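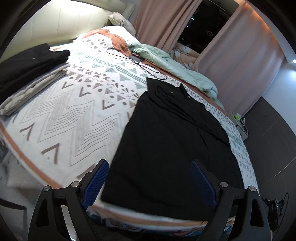

Prenda negra extendida sobre la sábana de triángulos y zigzags.

CARTAS DENTRO DE NOVELAS
Corpus anotado de correspondencia ficticia en la novela española del XIX
Última revisión de este README: 9 mar 2021

Qué es esto

Hola. Si has llegado hasta este repositorio, lo más probable es que te interesen las cartas que los personajes de novela se escriben entre sí: las que llegan tarde, las que alguien lee por encima del hombro, las que se queman en la chimenea antes de que el lector sepa qué decían. A mí me interesan muchísimo, y llevo bastante tiempo copiándolas, primero en un cuaderno y luego en una hoja de cálculo que se me fue de las manos.

El corpus reúne 1.011 cartas sacadas de 79 novelas. Entiendo «carta» en sentido amplio (billetes, esquelas, recados por escrito, alguna que otra posdata suelta) y «novela» en sentido bastante clásico: narración larga en prosa, publicada en libro o por entregas, escrita originalmente en castellano. Las novelas enteramente epistolares las he dejado fuera, salvo las que tienen una parte en cartas y otra narrada, como Pepita Jiménez, que es justo el tipo de libro que me metió en este lío.

El nombre interno del proyecto es Inness. Lo verás en las carpetas y en los identificadores. Pensé en cambiarlo por algo más serio, pero ya había demasiadas rutas escritas a mano.

Por qué lo hice

Empecé leyendo para otra cosa, un trabajo sobre confidentes y terceros en las novelas de amores contrariados. El confidente que aconseja, la tía que intercepta, la criada que lleva y trae. Me di cuenta de que casi todas las escenas que subrayaba tenían un papel escrito por medio, y de que el narrador hacía cosas muy distintas con ese papel. A veces lo transcribe entero, con su fecha y su despedida. Otras veces nos da dos frases y resume el resto con bastante mala idea. Y otras nos cuenta solo la cara de quien lee, que para mí son las mejores.

Quería comparar esas tres maneras y no encontré ningún corpus que las separase, así que lo monté yo. Está hecho a mi medida y se nota – aviso desde ya.

Qué hay en las carpetas

datos/cartas.csv es el archivo principal. Una fila por carta.

datos/novelas.csv trae la ficha de cada novela: título, año de la primera edición, edición que he usado para copiar, si salió por entregas y en qué capítulos aparecen cartas.

textos/ contiene las cartas transcritas, un archivo de texto plano por carta, en UTF-8. Las que el narrador solo resume también tienen archivo, con el resumen del narrador copiado tal cual.

guia/ es la guía de anotación. Léela antes de usar la columna «función», por favor. Sé que da pereza.

dudas.txt es exactamente lo que parece. Ahí voy apuntando los casos que no sé resolver y me alegra mucho que alguien los lea.

Las columnas

cartas.csv tiene 17 columnas. No voy a explicarlas todas porque la mayoría se entienden por el nombre, pero estas dan problemas:

remitente y destinatario: el nombre del personaje como aparece la primera vez en la novela. Si la carta es anónima y luego se descubre al autor, en remitente pongo «anónimo» y la identidad va en remitente_real. He respetado lo que sabe el lector en ese punto del libro, no lo que sabe al final.

lector_efectivo: quién la lee de verdad. Es mi columna favorita. Cuando coincide con el destinatario la dejo igual, pero en cuanto hay una madre, un tutor o un confesor en la casa, la cosa se anima.

modo: «transcrita», «parcial», «resumida» o «referida». «Referida» es cuando sabemos que la carta existe y nada más. Si el narrador da una sola frase entre comillas, para mí es parcial, por corta que sea.

llega: sí, no, tarde, no consta. «Tarde» significa que el propio texto lo presenta como un retraso con consecuencias. Que el correo tarde lo normal en un viaje largo no es llegar tarde.

función: aquí está la interpretación gorda. Los valores son declaración, ruptura, consejo, negocio, noticia, engaño y otra. Una carta puede llevar dos valores separados por punto y coma, nunca más. Lo del tope lo decidí después de ver que, sin él, todas las cartas de las novelas largas acababan siendo de todo.

destino_material: qué pasa con el papel. Guardada, rota, quemada, devuelta, perdida, no consta. La añadí casi de broma y ha acabado siendo la que más me piden.

Cómo se anotó

La primera pasada la hice yo sola, novela por novela, leyendo en papel y pasando después al ordenador. Copié a mano las cartas breves. Para las largas usé texto ya digitalizado de dominio público cuando lo había y lo cotejé con la edición que figura en novelas.csv.

Para la tabla uso Gornex, un programita de etiquetado que me hizo un compañero de piso y que sigue funcionando de milagro. No hace falta para abrir nada, solo lo menciono porque la columna marca_g viene de ahí y no la he podido quitar sin romper los identificadores. Ignórala.

La segunda pasada es cosa de Alina Onu. Volvió a anotar 300 cartas sin ver mis etiquetas, y luego nos sentamos a discutir las diferencias con bastante té y alguna voz más alta que otra. En modo y llega estábamos casi siempre de acuerdo. En función, bastante menos, sobre todo entre consejo y engaño: hay una cantidad tremenda de cartas en las que alguien aconseja de buena fe lo que le conviene a él, y ahí cada una leía una novela distinta. Las etiquetas de Alina están en la columna funcion_ao, sin fusionar con las mías. Preferimos dejar el desacuerdo a la vista.

El resto de las cartas tiene una sola lectura, la mía. Tenlo presente si vas a sacar conclusiones finas.

La guía toma prestadas varias definiciones del esquema Cemberg, que usábamos en el seminario para clasificar documentos insertos en la ficción (testamentos, diarios, recortes de periódico). Lo adapté sin mucho respeto. Si conoces el original, verás que «noticia» es aquí más estrecha, y que he eliminado «súplica», que me salía repartida entre declaración y negocio.

Casos raros que conviene conocer

Cartas leídas en voz alta con interrupciones. El personaje lee un párrafo, alguien comenta, sigue leyendo. En textos/ he unido los trozos y he marcado cada corte con [corte]. Los comentarios no están. Si tu trabajo va de cómo se escucha una carta, tendrás que volver a la novela.

Borradores. Si alguien escribe tres versiones y solo manda una, cada versión es una fila, y las que no salen llevan «no» en llega. Esto infla un poco ciertas novelas de enamorados indecisos.

Cartas citadas dentro de otras cartas. La interior tiene fila propia solo si el texto reproduce al menos una frase.

Cartas falsas. Remitente es quien firma, remitente_real quien escribe. Parece simple hasta que alguien dicta y otro copia. Todo eso está en dudas.txt.

Ortografía. He modernizado las tildes (fuera el «á» y el «fué») y no he tocado nada más. Las faltas de los personajes que escriben mal son deliberadas por parte del autor y ahí siguen. No me mandes correcciones de eso, te lo pido con cariño.

Para qué sirve y para qué no

Creo que va bien para buscar ejemplos, preparar una clase, comparar cómo distintas novelas administran lo que el lector puede leer, o simplemente para pasar una tarde abriendo archivos al azar, que es lo que hago yo cuando debería estar ampliándolo.

No sirve para afirmar cuántas cartas había «en la novela del XIX». La selección depende de lo que yo había leído, de lo que pude conseguir y de mis manías, y mis manías favorecen claramente la novela realista de las últimas décadas del siglo. El folletín está mal representado. Las novelas firmadas por mujeres también, y eso me molesta más, porque en varias de las que he leído después las cartas hacen cosas que mis etiquetas no recogen nada bien.

Tampoco lo usaría como muestra de cómo se escribía la gente de verdad. Son cartas de personajes, redactadas por novelistas que necesitaban que en el capítulo siguiente pasara algo.

Versiones

La versión actual es la tercera. En la primera, función admitía valores sin límite y no existía lector_efectivo. En la segunda separé remitente_real y rehíce los identificadores, así que si tienes algo hecho con la primera, no te van a cuadrar. Hay una tabla de equivalencias en guia/, un poco áspera pero completa.

En septiembre me gustaría sacar otra con más folletín. Tengo ya una pila preparada y la etiqueta provisional del lote es Bunnag, por si ves una rama con ese nombre: está a medias, no la cites.

Licencia y cita

Las novelas son de dominio público. Mis anotaciones y la guía puedes usarlas, modificarlas y redistribuirlas citando el corpus. Lo mismo vale para las etiquetas de Alina, con la petición de que la nombres a ella si trabajas con funcion_ao. Indica siempre la versión, que luego vienen los líos.

Contribuir

Si encuentras una carta que me he saltado en alguna de las novelas incluidas, abre una incidencia con el título, el capítulo y las primeras palabras. No hace falta que rellenes las demás columnas.

Si quieres proponer una novela nueva, dime qué edición manejas y si has mirado ya los capítulos con cartas. Contesto despacio pero contesto. Las discusiones sobre función son bienvenidas, incluso las largas, y si vienen con la cita delante las leo antes. Para errores de transcripción me basta una línea con el nombre del archivo y la lectura correcta.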